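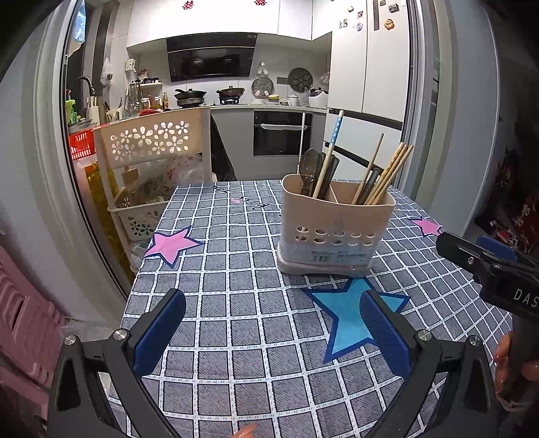

Does a kitchen drawer need a subscription?

I ask because I spent most of the summer with one. In July I signed up for Doltley, a home organizing app that promises to take your kitchen from chaos to calm in 98 days. The number is very exact. I wrote to their help address to find out why it was 98 and got a reply thanking me for being part of the journey.

Regular readers know how I feel about journeys.

Some background. I have a small galley kitchen in a rented apartment, with three drawers, one of which sticks. I cook most nights. I own too many spatulas and I know it. I would not have called the place chaotic, but I'd been reading a lot of glowing posts about paid decluttering plans, all of them using the same four or five phrases, and I got annoyed enough to try one. I paid the full price myself. Doltley didn't send me anything and, given how this post goes, I don't expect them to.

You start with a quiz. Mine asked how I feel when I open a cabinet. The choices were calm, neutral, anxious, and ashamed. I picked neutral, and I was told that neutral is often a sign of hidden stress. I backed out and took it again with calm. Calm people, I learned, have frequently stopped noticing their clutter. I took it a third time with ashamed and landed on the same plan with a different picture at the top. I'm sure there's a lot of careful thought behind that quiz, but I couldn't find the answer that led to being told to close the app and go make dinner.

The first stage is an inventory. You take everything out, put it on the floor, and enter it in the app item by item, with a category and a score from one to five for how often you use it. There's a bar across the top that fills as you go. The app says that the typical kitchen holds 552 objects. I looked for where that came from. The app cites the Doltley blog, and the Doltley blog cites "industry research," and there the trail stops. Typical for whom? Is a box of toothpicks one object? Does the lid count separately from the pot? I gave up on the inventory somewhere in the second drawer, with the bar at maybe a third, and typed in a couple of large round guesses to make it go away. The app congratulated me.

I want to be fair about this part. Taking everything out of a drawer is a good idea. I found a melon baller, a key that fits nothing I own, and the good peeler, which I had replaced. My grandmother used to empty her drawers every spring and wipe them with vinegar water, and she'd have found the peeler too. She didn't score it from one to five.

What bothers me is the claim that comes attached. The whole pitch is that a tidy kitchen saves you time, and the app gives you a running total of the minutes you've "reclaimed." By the end of the first stage mine said I had reclaimed 600 minutes. I had spent two evenings on the floor typing in whisks. As far as I can tell, the total goes up when you check off tasks, whether or not you've cooked anything. I tested this by checking off a whole week of tasks one morning while waiting for the bus. More minutes. I have never been so productive at a bus stop.

Then there's the shopping. I expected some of this and I still wasn't ready for how much. Once you have thrown things out, you're told which containers to buy for what is left. The suggestions are all from two brands, Istero and Sakai, and the app has a small gray note at the bottom of the page saying it may earn something if you buy. Fine. People have to get paid. But look at what's being sold. The Istero starter set is a stack of clear bins with handles. They're nice bins. The Sakai drawer system is a row of bamboo dividers on springs, sized for a drawer deeper than any I've had in my adult life. I bought one set of the dividers to see. In my top drawer they stood up too high and the drawer wouldn't close. I turned them sideways, and it closed, and then it wouldn't open. They're now holding up seed packets on the windowsill, where they do a decent job.

The returns page said the dividers could go back in their original packaging. The original packaging was one of the things I had been praised for letting go of that week.

I keep coming back to the way these plans talk about ordinary mess. Forks in the wrong slot are a symptom. A full drying rack is an energy leak. One of the daily messages told me that my junk drawer was "a decision I had been putting off." It's a drawer with tape in it. I need tape maybe twice a month, I know where it is, and I go and get it. If that counts as putting off a decision then I've also been putting off a decision about my coat closet and the trunk of my car, and things seem to be holding together.

The strongest argument for the plan is that it works, and people swear by it. The front page says 2,977 kitchens have been transformed. I don't know what transformed means there. Did they count the people who finished, or the people who signed up? Did anyone go back a year later and open a cabinet? I'm in that number myself, I think, since the app declared my kitchen transformed at the end of stage three, in spite of the sticking drawer and the made-up inventory. If I'm in there, I'd like to know who else is.

I read a good many reviews before and after, and nearly all the happy ones were written in the first couple of weeks. That makes sense to me. The first couple of weeks are when you throw out the dead spices, and that feels terrific. It would feel terrific on any plan, or with a trash bag and the radio on. I'd trust the reviews more if I saw one that was written after a head cold, a holiday dinner and a month of overtime.

One more thing about the time claims, and then I'll let it go. I tried to work out how long I lose in a normal day looking for things in the kitchen. I wasn't scientific. I just paid attention for a while. The answer was that I lose almost nothing there. I lose a lot of time standing in front of the open fridge deciding what to eat, and more reading my phone while the water boils, and there's no bin for either. When I do hunt for something, it's the scissors, and they are missing because I carried them to another room. No divider is going to bring them back.

So what did I keep? A few things, and I'll list them because somebody always writes in to say that I never like anything.

I keep the knives and the wooden spoons closer to the stove now. That came from a stage two lesson and it's a good tip. It's also printed in the front of a cookbook I've had since college, which I noticed when I was scoring it from one to five.

I got rid of duplicates. I'm down to two spatulas. I miss one of the others, the thin one, and may buy it again.

I wipe out the silverware drawer when the crumbs get bad. The app wanted this every nine days. I do it when I see crumbs.

I did not keep the labels. For a while everything in my cabinets had a label on it, in a font that came with the premium level. Rice, said the jar of rice. It's a clear jar. When I ran out of rice and put lentils in, I had a clear jar of lentils that said rice, and for a few days I left it that way out of spite.

Canceling took four screens. On the second one I was asked whether I was sure I was ready to go back to how I used to live. On the third I was offered a cheaper plan called Dodine, which is the same company's "light" version and turns out to be the daily messages without the checklists. I can't imagine who wants that half. The fourth screen had the cancel button on it, in the same gray as the note about earning something.

A reader asked under my last post whether I'm against being organized. I'm not. I like a clean counter as much as anyone, and I've lived with a roommate who kept onions in the bathtub, so I know that there's a floor below which it starts to matter. I just don't believe most of us are anywhere near that floor, and I get suspicious when someone who sells ladders keeps telling me I'm in a hole. Before you pay for one of these, clear out a drawer on your own some evening. See how long it takes and how you feel about it a month later. If you still want the app after that, go ahead, and skip the quiz if they'll let you.

The sticking drawer still sticks, by the way. I rubbed a candle along the runner, which helped for a day or so. If anyone has a fix that doesn't involve taking the front off, the comments are open.

Posted 10/22/25 in Home, Complaints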